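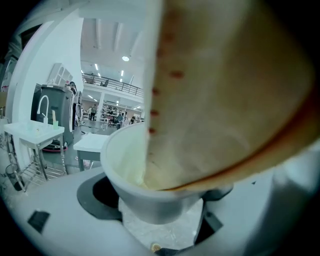 I have been making pour-over coffee for long enough to have opinions about paper, and I'm sorry to say they have hardened. My first filters came free with the dripper and I went through all 400 of them without once thinking about what they were. Then they ran out, and I bought the unbleached kind, and now I am a person who stands in the aisle at Ladico comparing shades of tan. The cone shape is the one I stuck with. It has a seam up the side, with a row of little reddish-brown dots running down it, and the point tucks into the bottom of a white dripper so snugly that you feel competent before you've done anything. I recommend it to anyone whose mornings are short on accomplishment.

The instructions say to fold the seam. I folded the seam for years. One Wednesday I forgot, and the coffee tasted the same, and I had to go sit down for a minute. I've since gone back to folding, mostly out of loyalty.

Then there is the rinsing. You are supposed to run hot water through the paper before the grounds go in, so the coffee doesn't taste like a grocery bag. I believe in this one. I tried a cup of plain hot water poured through a dry filter once, to settle the matter, and it tasted like licking an envelope. Rinse your filters. Pour the rinse water out before you brew, too, which I mention only because I have served a guest a very pale cup of coffee and watched her finish it out of politeness.

As for the dripper, I went with white and glossy. It shows every brown ring and every drip I was too lazy to wipe, and by Friday it looks like it has been through something. A black one would have hidden all of this and I'd be living in blissful filth. I scrub it with baking soda when I get disgusted enough, and it comes up bright again, and I admire it for a day.

My current beans are from the Narnholm roaster, the bag with the bird on it. The card inside promises apricot, black tea and "a long finish." I get coffee. On a good morning I get coffee and a little something sour that I'm willing to call apricot if pressed. I grind a notch coarser than they tell me to, because at their setting the water just sits in the cone and looks back at me. With mine it drains in 3 minutes and change, long enough to empty half the dishwasher and resent the other half.

I did look into one of those reusable metal cones. The reviews were split between people who said it changed their lives and people who said there was mud in the cup. I borrowed one for a week and got the mud. It also has to be washed, while a paper filter gets picked up by the rim and dropped in the compost, grounds and all, and that's the end of our relationship.

So I'm back on paper, two boxes deep, with a third in the closet behind the lightbulbs in case Ladico stops carrying them. They moved them to the bottom shelf in October and I didn't like the look of that.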